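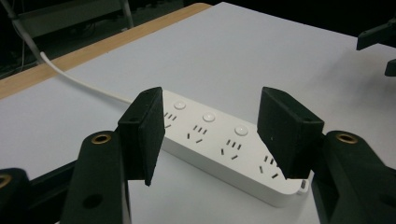

A power strip turns one wall outlet into several. Inside the plastic case, long metal bars run from one end to the other. Every outlet touches the same bars, so each plug gets the same voltage. Electricity enters through the cable, which on the white strip comes out of one end and passes over the edge of the table. The plastic case is an insulator. It keeps fingers away from the metal.

## Switches

A switch opens or closes a gap in a circuit. When the gap is open, no current flows. Some strips have a single switch for everything. Others have one for each outlet, and the Brimeo workbook calls these "local switches." 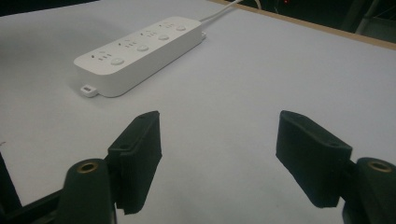 Plugs have different shapes in different countries. A socket made for more than one shape needs extra slots. On this strip each group of slots has a round button next to it, and all the buttons sit in one straight line.

## Rules

- Plug a strip into the wall, never into another strip.
- Do not put anything except a plug into the slots.
- Keep water away.
- Ask an adult before plugging in a heater.

Updated 15 July 2023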